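Clulus gripper comparison: progress report for June
Prepared for the Ondstead equipment fund

Work this month was on the second half of the comparison between the Bremia two-finger gripper and the Qin soft gripper. Both are now running on the same model of arm, with the same controller settings, so the results can be set side by side. The budget is unchanged.

We have logged 677 attempts so far. The plan called for 400 by the end of June, and the extra ones come from repeating the early Bremia runs after we found the closing force had been set too low. The old runs are kept in a separate folder and are not used in the totals.

The task is to place a plate upright between the pegs of a wooden dish rack and let go without knocking it. We set the rack at an angle to the arm, as most of the failed placements in the spring happened when it was not square to the base.

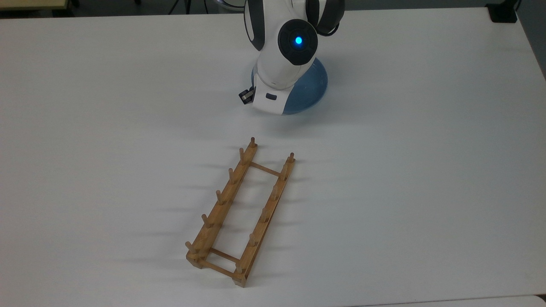 The Bremia gripper placed the plate correctly in 85 per cent of the repeated runs. Most of its failures came on release, when one finger opened slightly before the other and the plate leaned into the next peg. Slowing the release helped, but it adds two seconds to each placement and we would like to avoid that if we can.

The Qin gripper lets go more cleanly but is wider at the tips, and it touches the pegs when it comes in low. We have changed the approach path so that it comes in from higher up. The Qin runs are not finished, and I would rather not give a success rate until they are.

One problem to note. The Qin controller dropped its connection several times during long sessions. Replacing the cable made no difference. The supplier has sent new firmware, which we have installed but not yet tested over a full day.

Next month we will finish the Qin runs, repeat a smaller set with bowls, and try both grippers with the overhead camera switched off. No further spending is requested for this stage.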